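The year of the slow letters

I have been writing to Kaede Sugawara since we were both nineteen, and I worked out the other evening that we've been at it for 47 years, which made me put the kettle on and sit down for a bit. We met on a walking holiday when she had the bunk under mine and a much better pair of boots. She gave me her address on the back of a bus timetable. I've still got the timetable, though the bus stopped running long ago.

We tried email, of course. Everyone said we should, and for one winter we did, and they were perfectly nice emails, but they got shorter and shorter until we were more or less sending each other the weather. Then in October a proper envelope came from her with four pages in it, all about her neighbour's persimmon tree and a quarrel over the ladder, and I was so pleased I read it standing in the hall with my coat on. We've stuck to paper ever since.

I write at the kitchen table after supper, usually with the radio on low. I'm fussy about paper (my daughter would say about everything) and for years I used the cream pads from the stationer's in Stilden, the ones with the slightly furry surface that drinks up the ink. They shut in the spring and I was quite put out. I bought what was left on the shelf, two pads and a box of envelopes that don't match, and I've been eking them out by writing on both sides, so Kaede must have to hold them up to the window to make sense of them. 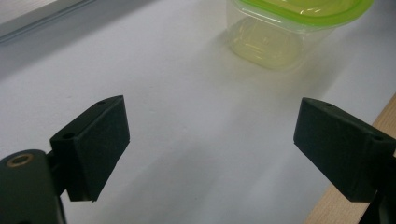
The other trouble is knowing what to put. A letter takes nine or ten days to reach her if it's lucky, so there's no use asking how her cold is. She'll have had a whole new one by then! What I do now is keep a scrap of paper by the bread bin and jot things down as they come up -- the man at the bakery who calls everybody captain, the row about the hedge, what I thought of the library book. By the time I sit down to write there's a page of it, half of which I can't read.

Kaede goes about it quite differently. She starts at the top of the page and keeps going until the paper runs out, and then signs her name up the side in the margin, very small. One of hers broke off halfway through a story about her sister's wedding hat and I had to wait until the next letter for the end of it. I was cross for weeks.

I owe her one at the moment. It's been sitting half done under the fruit bowl while I decide whether to tell her about the knee, and I think I probably will, but I'll put the bakery man in first.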